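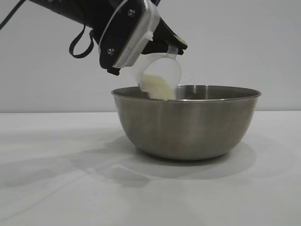
4.2 Brand recall and the matching logo

Pearce, a grocery chain in the Iltudville area, asked its print shop to make the new bakery line "look like family." The flyer, shelf card and menu all borrowed the curved lettering of the parent logo. Miettinen's report on the launch credits this match for strong early sales. We are not convinced.

Of the 484 shoppers we surveyed at the Demholm store, 175 could name the bakery line without help. Only 49 of them mentioned the logo at all. Most talked about price, or the smell near the door. The launch also ran alongside a coupon mailing to 900 homes, and the report makes no attempt to separate the two – a serious gap, given how much weight it puts on design.

Figure 3 plots recall against the number of printed pieces each shopper remembered seeing. The slope is weak and depends heavily on a few regular customers. A second wave in February, after the coupons had expired, showed lower recall with the same print pieces still on display.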